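Home Food Style Travel Shop Subscribe

The Working Counter

By Torunn Moen

Wilson Chávez has cooked in the same kitchen in Falasberg for 12 years, and he still moves the toaster every few months. He paid about $478 for his cutting board, a sum his sister Serena Martinelli brings up at most family dinners. Everything else on the counter was bought cheap or handed down.

I went to see him because readers keep asking how much a counter can hold before it stops being useful. His answer is that the board comes first. Appliances go to one side, jars go to the back, and the middle stays open for chopping.

Snacks are the exception. Chip bags end up wherever there is wood to set them on, including the white one that says "Because We Give a Chip" and, on a small badge, that the bag gives back to charity.

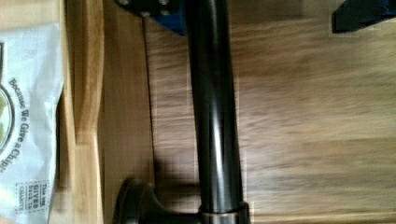 Left side, back row

The toaster oven and the toaster share the left end with the blender. Chávez uses the toaster at breakfast and the oven for nearly everything else, and a striped towel lives on top when the oven is off. A wooden spoon stands in a square wooden crock at the back, near a green mug and the jars.

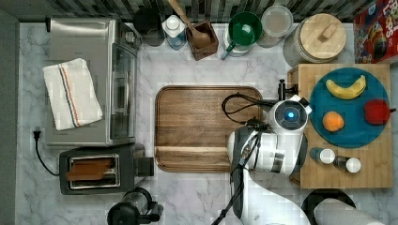
The cutting board has the center of the marble counter, with toast up in the toaster at left.

He wipes the marble with a damp cloth and dries it right away. Lemon juice left a dull spot near the wall in May, and a repair shop in Sala wanted 2,000 to polish the whole top. He kept the spot. The board gets mineral oil when it looks pale, and he stands it on edge overnight to dry.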